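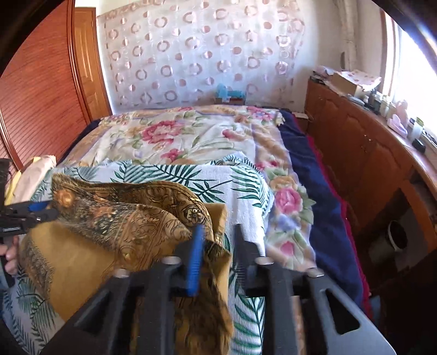

Flulo Garment Storage Bag, Large

Sold by Zavancombe Home Textiles

The Flulo is a breathable cotton bag for folded clothing you don't wear every week: brocade jackets, lined dresses, wedding outfits, heavy shawls and scarves. It lies flat on a closet shelf or under a bed. Each pack contains 2 bags.

Details

Outer: unbleached cotton, washed before sewing
Closure: two-way zipper on three sides
Label pocket: one, on the short end
Weight capacity: more than 300 ounces
Item number: 108
Colors: natural, slate

The cotton lets air through, so clothes don't pick up the stale smell they can get in sealed plastic. The bag has no coating and no added scent. Cedar blocks or lavender sachets can go in the label pocket.

Before you pack

Clean the garment first, following its care label. Make sure it is fully dry, including the lining. Close hooks and zippers, and take off any pins or brooches. Spread the piece out on a bed or a large table and smooth it by hand. Metallic and printed fabrics should be folded along a seam where possible, with a sheet of acid-free tissue in each fold. 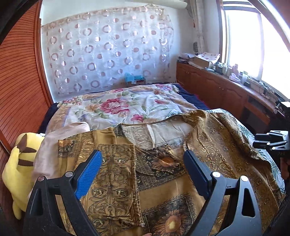
Packing and storage

Put the heaviest item at the bottom and scarves on top. Don't fill the bag so full that the zipper strains. Refold everything every few months, moving the creases a little each time. We do ours in January.

Large patterned pieces can be hard to fold evenly. Start from the hem and work toward the collar. 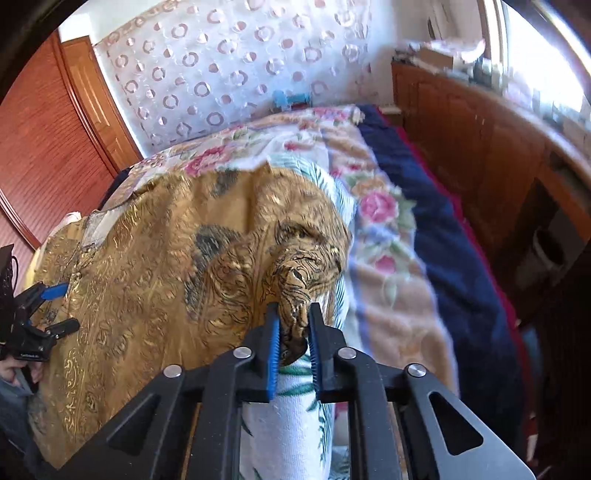 Gold brocade garment with a dark floral pattern, spread on a bed.

Washing the bag

Machine wash cold with the zipper closed. Line dry. The natural color may shrink slightly the first time.

Also in this range

Farías hanging cover, full length
Jadura acid-free tissue, folded sheets

Shipping

Orders placed by 10th March ship with free tissue. For bulk orders, contact Telma Quiroga in our sales office.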